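Skutley two-hander gripper kit, built at the workshop
Reviewed Mon 23 October

I have now spent 13 evenings with the Skutley, which is more than I have spent with some relatives. It is a kit for a pair of hand-held grippers, sold to people who want to show a robot arm how to do a job before trusting it with one. Mine is meant to teach the arm on our shared bench to sort snacks. I know. We all have dreams.

What you get

Printed parts in a green so dark it passes for black, a bag of screws, brass inserts, cables and a manual by someone who has clearly built the thing many times and forgotten what it was like not to know how. Step 30 refers to "the other bracket". There are several other brackets.

The brass inserts went in cleanly with a soldering iron. The finger pads were less fun. You stick them on yourself, and the glue grabs at once, so a crooked pad stays crooked. Jacinto Varela, who built the rival Clellix kit in January and mentions it often, says theirs slot on. Fine. Theirs also squeak.

On the table

The handles are the best part. My thumb sits on top without being told to, and I can keep hold of a pair for a good half hour before my wrists complain. The cables are long enough to reach the floor, where they do what cables do.

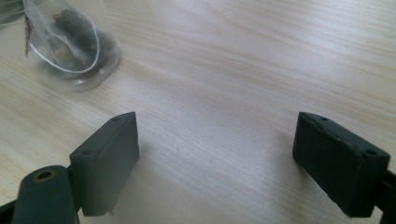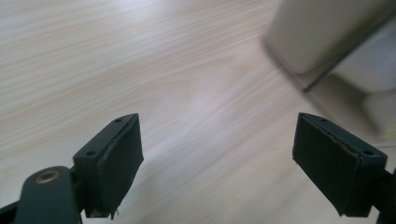
Fingers apart over the wood in both of these, with the brass insert down on the left.

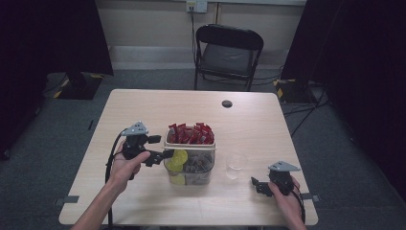

Picking things up

Wrapped snack sticks are easy. The jaws close straight and the pads have enough give that nothing gets crushed. Thin plastic bags are harder, as the film slides about and you end up chasing it round the table like a cat. Clear cups need a light touch and a bit of faith.

The software, Cervantes, is decent once running. It dropped one session of mine at the very end and thanked me for my contribution. The older program, Gerard, is still on the download page and should be left there.

Niggles

The spare screws are a different length from the real ones. Only 2 spare pads are supplied, and I used both in the first week. The help forum has 4000 posts, most of them asking about the other bracket.

Would I buy it again?

Yes, with a better screwdriver. If you want something working by the weekend, get the Clellix and some oil. I still prefer the Skutley, and Jacinto has asked to borrow it, though he says only to compare.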